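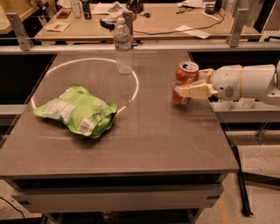 Alternator rebuild vs new for the old Mamar wagon?

dent_puller47
Charging light flickers at idle, goes out over 1337 rpm or so the tach tells me. Local shop wants 260 for a rebuild on mine. Chraibi sells a new one for 100 plus shipping. Anyone run the cheap one?

oilpan_ray
Ran one. Bearings were howling by March. Rebuild yours.

Devurska_Dan
Disagree. Mine's been fine for two years, same part number ending 847. Check your grounds first tho, engine block strap rots on these

dent_puller47
Strap looks ok, kinda green at one end. Will clean it tonight.
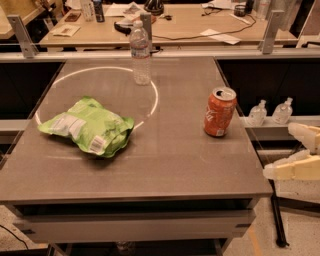
Green chip bag and a water bottle on the table

oilpan_ray
Green means replace it, dont clean it. Five minute job.
And 260 is steep unless they're doing the regulator too. Ask for Chi-keung Fu at Arkitz, he did mine, new brushes, bearings and slip rings. Took a week.

Devurska_Dan
A week with no car. For an alternator. Nope

oilpan_ray
Better than doing it twice.

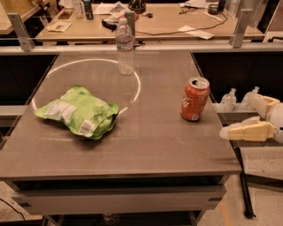
Also when you pull it, watch the lower bolt. Goes in from the back and wont clear the bracket until you loosen the tensioner. I bent one forcing it.

wrenchmouse
Has anybody asked what the voltage is?? Meter on the battery, headlights on, fan on high. Under 13 at idle and then you can start arguing

dent_puller47
12.4 idle, 13.9 revved. Belt is tight. New strap ordered.

wrenchmouse
Brushes maybe. Regulator and brushes come out as one piece on that unit, two screws. Try that before you buy anything

Devurska_Dan
ok yeah, do that first. Still say the Chraibi is fine

dent_puller47
Ordering the brush pack, will post back when its in.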